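Wrist-only views and garment folding, does the result hold up?

kseo_lab
Posted November 2025
I've been trying to reproduce the garment result from the Gukano write-up. Their claim is that a policy trained only on hand-held gripper demos, recorded in people's bedrooms, transfers to an arm with no extra data. I used 500 demos. Folding shirts on a plain table went fine. On a bed with a printed sheet it dropped to 59 percent of grasps.

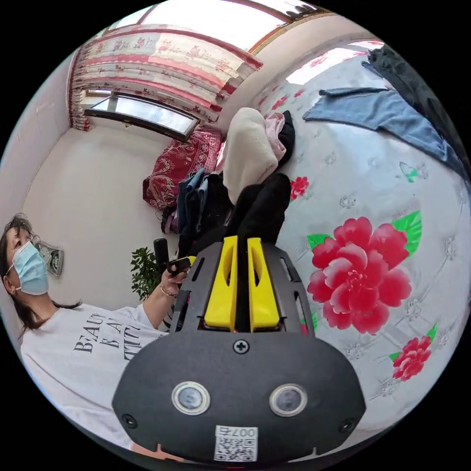 My guess is that the clothes pile matters more than the print. When several items overlap, the policy closes on whatever edge is nearest and drags two things at once.

t_torvik
Is that 59 on first attempts or with retries? The paper counts retries and doesn't say so until the appendix.

kseo_lab
First attempts. With retries I get 95, but I don't think that's a fair number to report.

Babita D
I disagree about the pile. We split our data by garment color and dark fabric was the worst group by far. Folds in black cloth may be visible to us in a wide-angle view, but the policy can't tell an edge from a wrinkle.

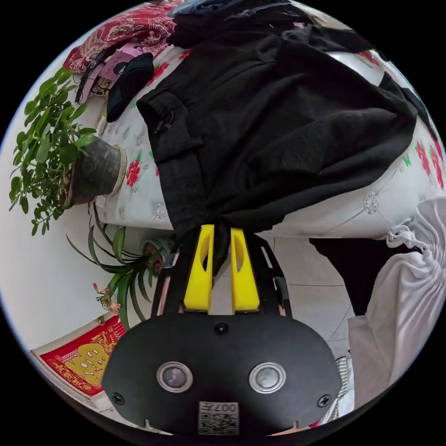

We held out 7 homes for testing and the gap was there in all of them. Turning up exposure during training helped a little – not enough to close it.

t_torvik
Exposure changes will also wash out white bedding. Did you check light garments afterward?

Babita D
Yes, they got slightly worse. I still think color explains more than clutter.

umut_y
You are both changing two things at once. Run dark and light garments, single and piled, same bed. Four cells, equal trials.

kseo_lab
Fair. I can do that in December and post the table in this thread.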